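How to Test Whether a Two-Arm Robot Can Do a Household Chore

People who buy or build a small pair of robot arms usually want to know one thing first: can it do a chore in my house yet? Demo videos won't tell you much. They tend to show the best run. This page explains how to set up a fair test at home with one chore, coiling a loose cable and tying it off. The same steps work for folding a dish towel or sorting flatware.

We ran the test on a setup we call Gurnard, two arms on a dining-height table in the Wandov workshop. You don't need the same parts. You need two arms, a way to control them, a flat table and a notebook.

1. Write down what "done" means

Do this before you turn anything on. For the cable chore, ours reads: one cable, coiled in loops about the size of a saucer, held with one twist tie, lying flat, with both ends showing. If the coil springs open when you lift it, the run is a fail. Don't change the rule halfway through a session. If the rule turns out to be bad, finish the session, fix the rule and start a new page.

2. Time a person first

Have a person do the chore ten times at a normal pace and take the middle time. Have them use the same table and the same chair height. A person who knows the chore well will be faster than you expect, so don't skip this.

3. Place the arms

Face the arms toward each other, close enough that the grippers can meet over the middle of the table with the elbows still bent. If the elbows have to straighten to reach, move the bases in. Clamp both bases. Route the power and signal cables along the outside of each arm and leave enough slack for the full range of motion. Then move each joint slowly through its range by hand with the motors off, and watch for anything that catches.
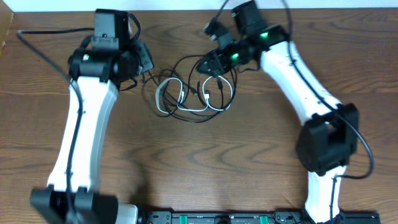

Cables are a hard chore for a machine. A cup stays the same shape when you pick it up. A cable changes shape every time you touch it, and pulling one loop often tightens another. Thin black wires that cross each other are also hard for a camera to tell apart. Start with a single cable, then two of different colors, and leave a real tangle for last.

4. Drive it by hand

Run the chore with a person controlling the arms. This tells you whether the hardware can do the job at all. If a careful operator can't finish it, no software is going to. We needed 141 practice runs before our operator was steady, so allow a few evenings.

5. Let it run on its own

Switch to automatic control and keep your hands off the table. Keep the stop button within reach. Reset the cable by dropping it from the same height each time, and don't tidy it before the run starts. Log every attempt, including the ones that end in the first few seconds.

6. Read the results

Out of 87 automatic runs with a single cable, ours finished 82. That sounds good until you look at the clock. The arms were far slower than the person, and somebody had to put out the cable and the tie each time. With a tangle of several cables, we stopped the test early. The grippers pulled on whatever strand was on top and made the knots worse.

So for this chore our answer is "one cable, yes, slowly" and "a drawer full of them, no."

Write your own answer the same way, with the chore, the conditions and the count. Keep the log sheets. When you update the software or change the gripper tips, go back to step 3 and run the whole thing again with the same cable.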